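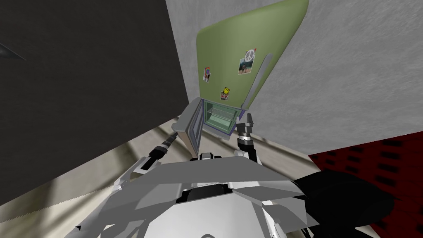 How often must the shared parts of a residence be inspected for fire safety?

Every shared kitchen, corridor and stair at Skistthorpe Residences is inspected once each term, with a further visit in December before the winter closure.

The checklist that follows was completed at Opoku House. Items are marked Satisfactory, Action or Not inspected. Comments are those of the inspecting officer and should be read together with the mark given. 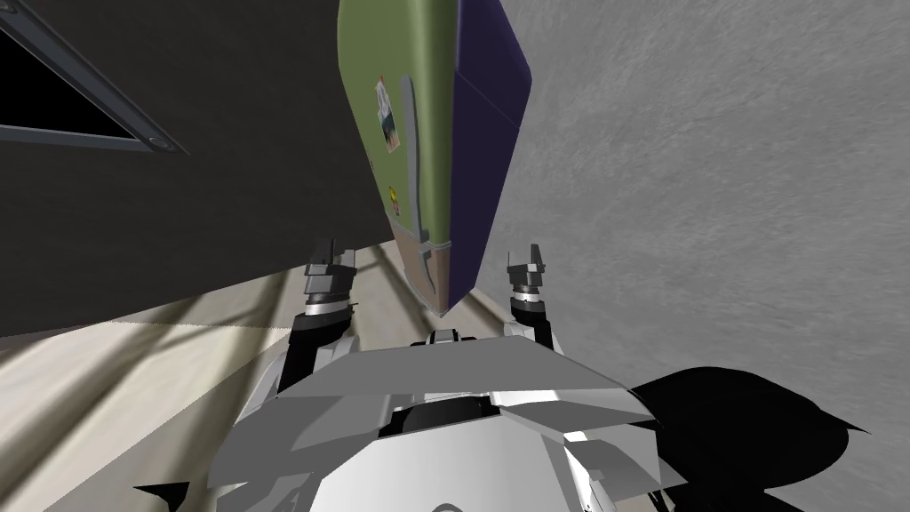
Adesuwa Garba
Residential Safety Officer, Skistthorpe Residences
Jun 25, 2026

Section A: Escape routes

A1. Corridors clear to full width – Action
Two bicycles were chained to the handrail on the second floor. Notices have been attached to both. Items still in place after seven days will be removed to the cycle store.

A2. Final exit doors open without a key – Satisfactory
The rear door is stiff at the lower bolt but can be opened with one hand. To be eased at the next maintenance visit.

A3. Exit signs lit and visible – Satisfactory

A4. Assembly point sign in place – Action
The sign has been turned to face the hedge, probably during the resurfacing of the car park. Estates have been informed.

Section B: Fire doors

B1. Doors close fully from any angle – Action
Of the 73 doors tested, 2 did not close into the frame. These are the door to Kitchen 3 and the door at the head of the east stair. The closers were supplied by Avetti and remain under guarantee. Replacement parts are on order.

B2. Seals complete and undamaged – Action
The seal on the laundry door has been painted over along the top edge. It must be replaced; scraping off the paint is not acceptable.

B3. No doors wedged or tied back – Action
A wedge was removed from the common room door. This was also recorded at the previous inspection. Mr Nkrumah Dogbe, House Warden, will write to residents on that corridor.

Section C: Alarms and lighting

C1. Weekly alarm test recorded – Satisfactory
The log is complete and signed. Call points are being tested in rotation, as required.

C2. Heat detectors in kitchens uncovered – Satisfactory

C3. Emergency lighting, full duration test – Not inspected
The contractor's certificate was not in the folder. Rerum has been asked to send a copy by email. This item stays open until the certificate is received.

Section D: Shared kitchens

D1. Fire blanket mounted and within reach – Satisfactory
In Kitchen 1 the blanket hangs behind the bin when the bin lid is up. The bin should be moved to the window side.

D2. Extractor filters clean – Action
Filters in Kitchens 2 and 4 carry a heavy layer of grease. Cleaning is to be completed before summer guests arrive.

D3. Sockets and leads in good order – Action
One extension lead was plugged into another beside the toaster in Kitchen 4. Both were unplugged and left on the worktop with a note.

D4. Portable appliances labelled and in date – Satisfactory

Items marked Action are to be closed by the House Warden within 28 days unless a shorter period is stated. Access to Room 324 was not possible and will be arranged separately with the resident.

Skistthorpe Residences, Safety Office, extension 2853 | © Skistthorpe Residences | Back to top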